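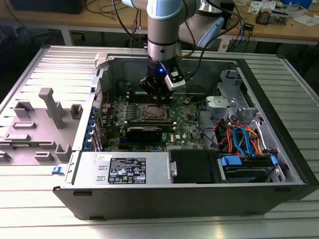

Bench helpers wanted at Hillow: come take old computers apart with me

Do you own more than one screwdriver and know where all of them are? Then keep reading, you may be my kind of person.

I run the refurb bench at Hillow, a small computer reuse shop upstairs from the Pikau thrift store. Offices and schools drop off desktops they're done with, and we turn as many as we can into working machines for families who need one. Last year 248 computers went home with somebody. I'd love to beat that, but right now the shelf of donated towers is filling up a lot faster than I can empty it (there's a row along the hallway now, too), so I'm looking for two part-time bench helpers starting in March.

What you'd be doing

Mostly desktops, and a whole lot of Dells. You lay the tower on its side, open it up and go through it: memory, graphics card, power supply, hard drive, processor. I'm fond of the cases with the blue plastic bits, the expansion slot latches and the drive caddies, and I'll happily bore you about them over coffee. If you've never pulled a drive in a blue caddy, you'll learn on your first morning and then you'll wish every case had one.

Good parts get tested and logged. Bad parts go in the gray bins for Flutska, the recycler we use. Then you put a machine back together from whatever passed, load it, clean it, and write it up on a tag so the next person can tell what's inside without opening it again.

The processor job is the one people get nervous about, and I get it! You'll do it slowly with me a few times before you do it alone. My rules are short:

- Power cord out before the side panel comes off. Every time.
- Wrist strap on.
- Hold a processor by its edges and keep everything, fingers included, off the contacts in the socket.
- Never force the retention bracket. If it doesn't want to move, stop and come get me.
- Power supplies stay closed. We swap them whole, we don't open them up. 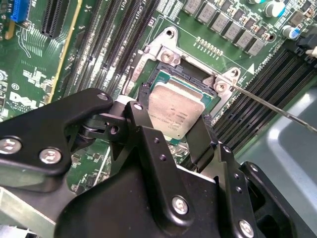 Who I'm hoping to hear from

You don't need a certificate or a degree, and I won't ask where you went to school. Patience counts for more. So does decent eyesight (or decent glasses, I wear mine on a string), because the lettering on a chip can be faint and a wrong letter in the log messes up an entire order. You should be OK lifting a full tower onto a bench and OK with dust. Really a lot of dust, some of these have been under a desk for years.

It helps if you've added memory or changed a drive before, even just on your own computer. If you haven't but you've fixed bikes or sewing machines or radios, tell me about that, it carries over better than you'd think.

The practical stuff

It's 15 hours a week, mornings, starting at 9. We can move things around for classes or school pickup. Pay is hourly, the same rate for both jobs, and I'll tell you what it is when we first talk so you don't have to ask. Tools, wrist straps and gloves are on us. The bench is at 1022 Nutsugah Street, up one flight of stairs, and I'm sorry to say there's no elevator yet. Street parking is fine before 10 and terrible after.

How to apply

Skip the fancy cover letter. Send me half a page on something you took apart, what was wrong with it and whether it went back together. (If it didn't, I want that story even more.) Put your name and phone number at the top and which mornings you could work, and drop it in the Hillow mailbox by the street door or hand it in at the Pikau counter. Write "bench 3029" on the envelope so it lands in my pile and not with the furniture donations.

I'll call everybody who writes, and then we'll set up a paid tryout morning where you strip one tower and rebuild it while I work next to you. Bring a snack.

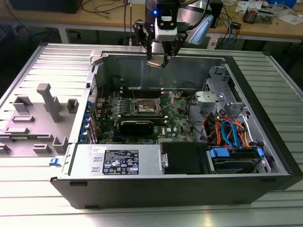 Bench Lead, Hillow Computer Reuse

P.S. A couple of people have asked if they can bring in their own dead computer for the tryout. Sure, as long as it's a desktop and you've backed up anything you care about. Laptops will have to wait until the fall, I don't have the shelf space.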